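Spring Cleaning for the Computer in the Closet
Posted Monday, May 3, 2021

Every spring I tell myself I'm going to clean out the hall closet, and every spring I get as far as the old computer and stop. It's heavy, it's dusty, it has a tangle of cords wrapped around it that may or may not belong to it, and somewhere inside are the pictures from my sister's wedding and ten years of tax returns. So I push the coats back over it and close the door. From the questions we get at the desk, I gather a good many of you have a closet just like mine, and so this month I'd like to walk through it with you.

The first thing to settle is whether you still want anything that's on it. If the computer turns on, that part is easy enough, though it takes longer than you'd expect because you will stop to look at every single picture. (I lost a whole Sunday this way and don't regret it.) Buy an outside drive with more room than you think you need and copy over the folders for documents, pictures, music and the desktop. Please don't forget the Downloads folder, where all sorts of things go to live. Then unplug the new drive, carry it to a different computer, and open a few of the files to be sure they came across.
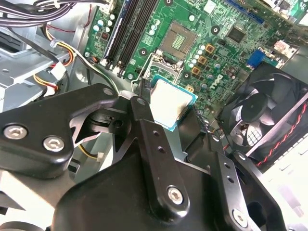

Jaanus Org wrote to us after the November issue that he had skipped exactly that step, gave the computer away, and found out at Christmas that half of his folders were nothing but shortcuts. He would like everyone to know that a shortcut is a little picture pointing at a file that lives somewhere else, and that he now opens at least 15 files before he believes any backup at all.

Thank you, Jaanus. I've adopted the same number.

Once your things are safe, the old drive has to be erased, and dragging everything to the trash won't do it. On most newer Windows computers there is a choice called "Reset this PC," and if you pick "Remove everything" and then look for the setting that cleans the drive, it will overwrite what was there. It can run for hours, so start it after supper and go to bed. If the computer won't turn on at all, the drive can be taken out and kept in a drawer, and the rest of the machine can go on its way without it. Bring it by and we'll show you which part it is.

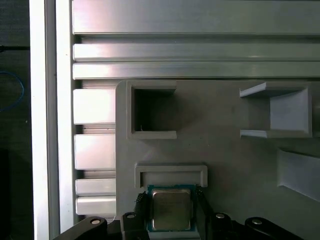

Processor chip with its silver metal cap.

Now, where should it go? If it's fairly recent and still runs, think about passing it along. Prumden, the secondhand shop over on the Skanenach road, takes desktops with or without a monitor and sells most of them for under 80 dollars, and I've met more than one student who got through a school year on one. They ask that you include the power cord and tape a note to the top with whatever you know about it -- the year you bought it, what you used it for, anything it does that it shouldn't. If it's past that, please don't put it out with the trash. The county drop-off took in 73 computers in a single Saturday last fall, and they'd be glad of yours as well.
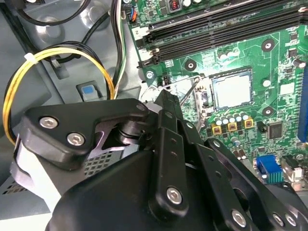
Technology Help Desk, Ullville Public Library

People often ask us whether it makes sense to fix an old desktop instead, and our answer is a friendly "maybe." A computer that has grown slow over the years will very often perk up with more memory or a newer kind of drive, and those two together usually come to a good deal less than a new machine. My own line in the sand is 200 dollars. Past that I start shopping, and I try to be firm with myself about it, though I did once spend more on a computer I was fond of
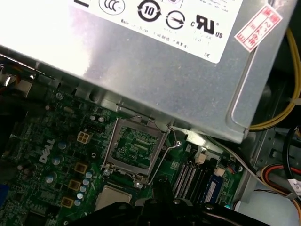 and would probably do it again, so take my advice with that in mind. If you do want a repair, ask for the price in writing beforehand, and ask whether you can have the old parts back. Adomaitis on Mill Street will look a desktop over and give you a price before any work is done, and they're patient with people who don't know the names of things.

One last word about those cords. Put them all in one bag, write the date on it, and if you haven't gone looking for any of them in a year, take the bag to the county drop-off too. The desk is open weekday afternoons, and you're welcome to call first if what you're bringing is too heavy to carry in from the parking lot. We have a cart.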